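Stusten Project Report: Equipment Plan for a Memory Handling Cell
Iwona Lis and Stamatia Sotiropoulos

3. Equipment planning

3.1 Starting position

The department already owns the arm and its controller, so neither appears in the budget. What had to be planned was everything attached to or placed under the arm: gripper, wrist camera, spare fingers, fixturing and a stock of used desktop computers to work on. The ceiling set by the department was 433 euros per workstation for consumables and fixturing, with the gripper funded from a separate line.

3.2 Gripper

Two options were compared, listed in our notes by supplier. The Esano unit is a parallel gripper with a wide body. The Omeo unit uses linkages and narrow fingers. Stroke and closing force were adequate on both. The deciding dimension was finger width, as a memory module has to be held by its edges while neighboring parts leave little side clearance. We selected the Omeo unit. Its delivery time was longer by some 8 weeks, and the order therefore had to go out in September, before the fixture design was finished.

3.3 Target machines

New computers were ruled out on price. Used office desktops cost 89 euros each from a local reseller and arrive with power supply, board and memory installed. Buying one model only would have made fixturing simpler, but stock at the reseller changed from week to week. The fixture was drawn with adjustable side stops to accept more than one chassis size.

The chassis is left open on the bench with the cables in place. Removing them would give the gripper more room, but the results would say little about a complete machine.

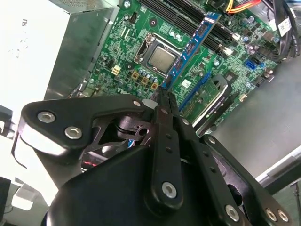
Figure 4. Gripper holding a memory module over the DIMM slots of a Dell board.

Clearance near the slots drives most of the remaining purchases. The power supply housing and the cable bundles limit the directions from which the wrist can approach, and the bracket on the gripper is wide compared with the finger. We requested a quote for an extended finger set at 249 euros. It is listed as optional in Table 2 — the standard fingers are to be tested first.

3.4 Spares and wear

Memory slots and latches are treated as consumables. Each workstation is budgeted for two desktops, one in use and one in reserve. Loose modules are bought separately, in mixed lots, and tested in a bench computer before use. Modules that fail this test are kept for grasping trials, where electrical function does not matter.

Screws for the gripper plates are ordered with the first spare parts package. The head type must be checked against the delivered unit; the drawing we received did not state it.

3.5 Open items

The quote for the finger set expires before the end of the term. A decision is needed on whether the wrist camera cable is bought in the standard length or made in the workshop. Iwona Lis is responsible for the first item, Stamatia Sotiropoulos for the second.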